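The rack came off a pallet in July and it has not been tidy since. Blue Netgear switch, Dell server with the bezel off, cables wherever the last person left them. It lives in what used to be a front room in Prurnside, and most mornings somebody is already at it before the heating kicks in.

Skinditz wants an arm that can plug in a network cable. Sounds small. It isn't. A plug is a fussy thing - it has a right way up, a clip that catches, a hole barely bigger than itself - and a learning system only gets good at it by being shown. So people show it. Over and over. One operator steers the arm by hand controls, the other watches the screen and calls good or bad, and the recording goes in a folder.

The count on the whiteboard when I visited: 909 tries logged, 339 kept.

That second number is the one they argue over. A try gets tossed if the operator pauses too long, if the cable snags, if someone walks through. Watkins, the firm that pays for half of this, would like to keep more. The operators would like to keep less. A sloppy example teaches sloppy hands, they say, and you wont find out for weeks.
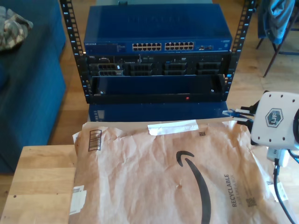 *Cable work at the Prurnside rack, with the UF gripper coming in from the right.*

What surprised me was how much of the job is leaving things alone. My first instinct was to clear up. Jacket off the chair, mailer off the table or box. No, I was told, leave it. Next week there will be different stuff, and the week after. The system that only ever sees a bare room learns a bare room, then it gets shipped to a real server closet and falls apart over a cardboard box. They learned that the hard way at Pullstead, the first site, where everything was white and swept and the arm did great. Then they moved it down the hall.

Sessions run 12 minutes. Longer and the hands get lazy. I had a go - 17 tries, most of them dreadful. You push left, the arm goes left a beat later, you overshoot, you correct, you've ruined it. By the end my shoulders were up round my ears and I had three keepers. Three! I was stupidly proud.

Pay is hourly, not per try, after a bad spell in the fall when it was per try and everyone rushed. The tosses went through teh roof. Nobody misses it.

Next up is unplugging, then a patch cable run from one unit to another, then doing both with the labels facing the wrong way. The operators reckon unplugging will be worse. You have to squeeze the clip and pull at the same time, and the clip is tiny. They start on it after the holidays, same rack, same room, if the switch holds out.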